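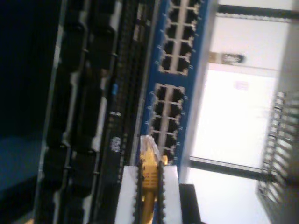
Ticket: Cable insertion policy, success rate drops after wrist camera remount
Project: Votinier (patch cable handling)
Opened by: Abdelkrim Zaki
Component: perception / wrist view
Status: Resolved, one follow-up open

Summary

Insertion success on the Votinier rack task fell after the wrist camera was taken off and put back on. Same checkpoint, same rack, same yellow cable. Before the remount the policy seated the plug in 41 of 50 trials. After it, 14 of 50. Most failures are at the last stage: the gripper carries the plug to the switch, stops short or slightly to one side, and presses against the housing.

Expected

The paper draft claims the method tolerates small changes in camera pose, on the grounds that we train with random crops and shifts. A remount on the same bracket should be well inside that range.

Steps to reproduce

1. Load the Jarman checkpoint used for the results table.
2. Run the standard insertion script with the remounted camera.
3. Leave force threshold and approach speed at defaults.
4. Log at least 50 trials. Short runs are too noisy to compare.

Log

Entry 1
Checked the obvious things first. Gripper calibration is fine, pad force reads the same as in the old logs. Swapped the cable for a new one from the same bag. No change.

Entry 2
Replayed old recorded frames through the checkpoint offline. Predicted actions match the old logs to rounding. So the weights and the preprocessing code are the same as before, and the difference is in what the camera is feeding us now.

Entry 3
Compared new frames with old ones. The wrist view is sideways in both, as always, with the switch running vertically, so orientation is not the problem. The new frames have more motion blur, and parts of the white wall behind the rack are overexposed. Ports are still easy to make out by eye, but edges are soft while the arm is moving.

Entry 4
Exposure was on auto. The old config had it fixed. When the camera was plugged back in, the driver did not find the saved profile under the new device path and loaded its defaults without a warning. Copied the Pluvisix profile over by hand and restarted the driver.

Entry 5
Reran 50 trials with exposure fixed. Success went to 33. Better, but still not where it was. The remaining failures are nearly all sideways misses, and they lean the same way.

Entry 6
Measured the bracket. The camera sits 2 degrees off its old angle. Random shifts in training move the image up, down, left and right but do not rotate it, so the policy has never seen this. Turned rotation augmentation on, with a small range, and started a fine-tune from the Jarman checkpoint. Did not touch the bracket - we want to know if the method can absorb it.

Entry 7
Fine-tune finished. 50 trials with the camera still off angle: 42 seated. Then reset the bracket to its old position and ran another 50 with the new weights: 40. I would call both the same as the original number given the sample size.

Cause

Two separate faults that looked like one. The lost exposure profile caused blur during approach, and the tilt in the bracket caused a steady sideways error at contact.

Fix

Driver now refuses to start if no profile is found. Rotation augmentation is on by default in the training config. The bracket screws have paint marks so a shift can be spotted before a run.

Effect on the draft

The sentence on tolerance to camera pose is too broad as written. I changed it to say that shifts are covered by the original training and small rotations only with the added augmentation. The results table stays as it is, and the post-fix runs go in the appendix as a separate row.

Open follow-up

Repeat the tilt test on the Zelby arm, which uses a different bracket. Needs its own baseline first. Assigned to me, no target date yet.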